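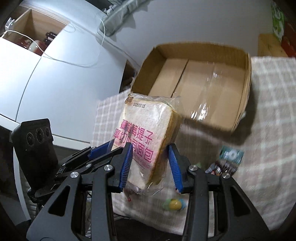 Progress report, second quarter of the packing trial

The December open day at the Monti workshop was the best thing we've done under this grant so far. We'd hoped for 11 visitors and ended up with roughly 20, most of them from small grocers and food co-ops in the neighbourhood.

The hand-held grippers were the favourite by far. People could pick up the groceries themselves and pack them into a cardboard box, and they got to feel how lightly you have to squeeze a wrapped loaf of sliced bread before the slices start to give. Several stayed well past the finish at 3 – we were happy to let them!

Varkard lent us the tables and Guser covered the printing. Both have asked to come back.

Still to do: write up the visitor comments, replace 2 worn grip pads, and book the next session, probably on a Tuesday. Spending is on track and we're not asking for any change to the budget.

Recent reports
First quarter: setting up the workshop
Tranport site visit: notes
Grip pad colour and wear log

Last updated: December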